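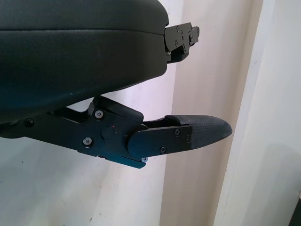 3.2 Gripper upkeep in the bottle cell

The Pilik cell handles plastic drink bottles with a pair of arms at one table. Most of our lost time came from the fingers, and very little from the arms or the controller. Each finger is a stack of plates around a hinge, with a grip pad at the tip. When a plate screw backs out, the tip starts to wander and the grasp point drifts with it.

We kept the service plan short. Every Tuesday the operator checks each finger screw with a hex key, wipes the pads, and closes the gripper on a gauge block. Screws that turn are taken out, cleaned, and set again with thread locker. Pads are changed after 3,000 grasps, or sooner if the pattern has worn smooth at the point. Figure 4 shows a bottle held at its base end, the grasp we use to check a serviced finger.

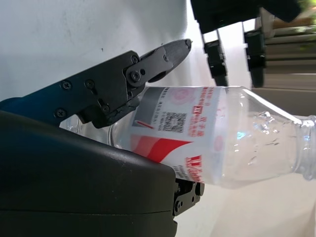 Does a new pad mean the arm has to be calibrated again?
Only the finger offset needs to be set again, and the operator can do that from the Gandetness panel in roughly 7 minutes. The arm calibration is left alone unless the wrist bracket has been off.

Figure 4. Bottle grasp near the base, with a second gripper above the bottle.

Over the test period the cell logged 229 stops. Loose plate screws were the largest group, followed by worn pads and then by cables pulling at the wrist. The cable stops were the hardest to trace, as they only showed up in certain arm poses. Turning a bottle over is one such pose.

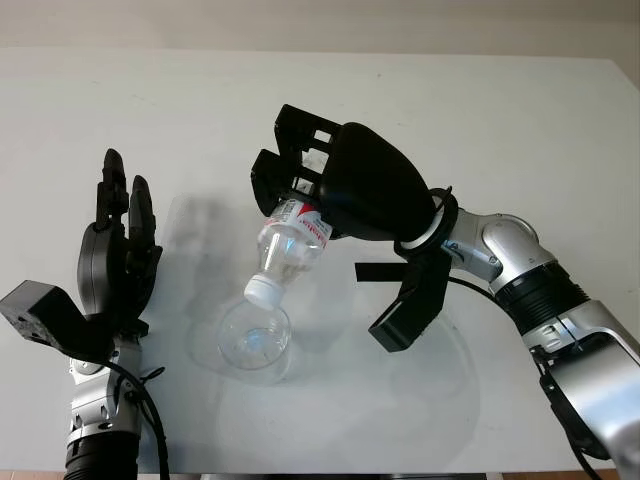

We gave the wrist cable more slack and moved its first tie farther down the forearm. After that change the log shows 3 cable stops, all from one shift in October when the old tie had been put back by mistake. The Brusport cell now uses the same cable route and the same weekly check, but its pad interval has not been settled yet.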